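Prise en main du kit Stakulik : enregistrer une tâche de table avec deux pinces à main

Mis à jour le 13/05/2019

Ce guide explique comment préparer et enregistrer une première tâche avec le kit Stakulik, version à deux pinces. Je l'utilise depuis le mois de février et j'ai noté les étapes dans l'ordre où je les fais. La notice fournie est correcte, mais elle passe vite sur certains réglages qui m'ont coûté une après-midi.

Ce qu'il faut avoir

Le kit de base coûte 859 euros chez Sirnholm, sans les mors de rechange. Il contient deux pinces à main, deux câbles, une clé hexagonale et le code d'accès au logiciel Medina. Vous devez prévoir vous-même la table, les objets et un ordinateur avec au moins 100 Go libres. Pour la vaisselle, je conseille de commencer avec une assiette et un plateau, ce sont des formes simples et on les trouve partout.

Étape 1. Vérifier les pinces

Ouvrez et fermez chaque pince plusieurs fois, à vide. Le mouvement doit être régulier du début à la fin. Si vous sentez un point dur, desserrez la vis du pivot d'un quart de tour et recommencez. Ne mettez pas d'huile, la notice l'interdit et le service après-vente de Sirnholm me l'a confirmé par courriel.

Étape 2. Calibrer l'ouverture

Dans Medina, choisissez « Nouvelle session », puis « Calibration ». Le logiciel demande de fermer complètement, puis d'ouvrir complètement. Attendez le signal sonore entre les deux. La valeur lue à l'ouverture complète doit rester stable pendant l'attente ; si elle saute, débranchez le câble et rebranchez-le.

Étape 3. Placer les objets

Posez les objets à plat, à une distance où votre coude reste plié. Pour la vaisselle, il faut saisir par le bord, un mors dessus et un mors dessous, sans serrer plus que nécessaire. Gardez le poignet bas au moment de l'approche. Si le mors arrive trop haut, il glisse sur le rebord et l'essai est à refaire.

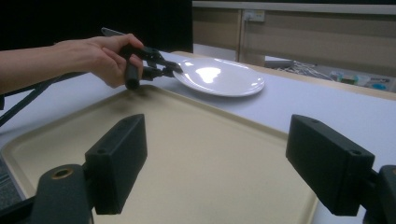

Pendant qu'une main tient sa prise, l'autre doit rester ouverte jusqu'au moment où elle a un travail à faire. C'est une habitude à prendre, car on a tendance à fermer les deux mains ensemble. J'ai jeté beaucoup d'essais de ma première semaine à cause de cela.

Étape 4. Enregistrer

Appuyez sur « Démarrer », attendez une seconde sans bouger, faites la tâche, puis attendez encore une seconde avant d'arrêter. Medina accepte jusqu'à 56 essais par session. Ma série complète en compte 473, répartis sur plusieurs jours, et le logiciel n'a perdu aucun fichier.

Étape 5. Trier et exporter

Regardez chaque essai en vitesse rapide et supprimez ceux où l'objet est tombé. L'export se fait par le menu « Fichier ». Le format Falthorpe est proposé par défaut et je n'ai pas trouvé de raison de le changer.

Mon avis

Le matériel est solide et la prise en main est agréable, même après une longue séance. Je regrette que les câbles soient courts et que l'interface de Medina soit traduite seulement à moitié. Les mors de rechange se commandent à part ; comptez deux semaines de délai.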